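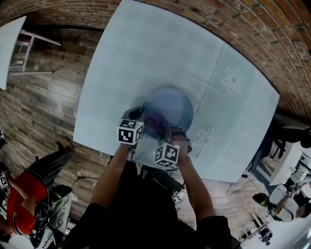
A square table laid with a pale blue cloth with a flower pattern.

Tablecloth

A tablecloth is a piece of fabric or plastic sheeting spread over a table, either to protect the surface or to hide it. Households differ on which of these they are doing, and many have a good table under a bad cloth.

History

Cloths were laid on dining tables in Europe from the Middle Ages onwards, usually in white linen. Diners wiped their hands on the overhang, a custom that declined with the spread of the napkin and has never quite died out. Printed cotton made colour affordable in the nineteenth century, and wipeable coatings later made it permanent.

The Grinduvach mill, a small weaving concern known chiefly for its squares, sold a plain cloth in 3 sizes, the largest of which fitted no table then in general use. Its pattern book lists 230 designs. Most are flowers, and a good many are the same flower. The mill's rival, Keller, answered with stripes.

Size and drop

The part that hangs over the edge is called the drop. A short drop is usual for everyday meals and a longer one for formal dinners, where it tends to end up in somebody's lap. Round tables need round cloths, although square ones are often used and the corners politely ignored.

Folding

Cloths stored in a drawer come out with a grid of creases. Older household manuals treat these as a moral failing. In The Laid Table, Dorian Delaunay devotes two chapters to their removal and then concedes that guests look mainly at the food. Hájek, writing later, recommends rolling the cloth on a tube, a method that calls for a tube and somewhere to keep it.

Care

Linen and cotton may be washed hot. Red wine is traditionally treated with salt, white wine or soda water, all of which make the wet patch larger. Candle wax should be left to harden and then scraped off with a blunt knife. Coated cloths such as the Zisimex range are wiped down and should not be ironed, a point the makers print on the packet in capitals.

See also

Napkin
Oilcloth
Place mat
Table runner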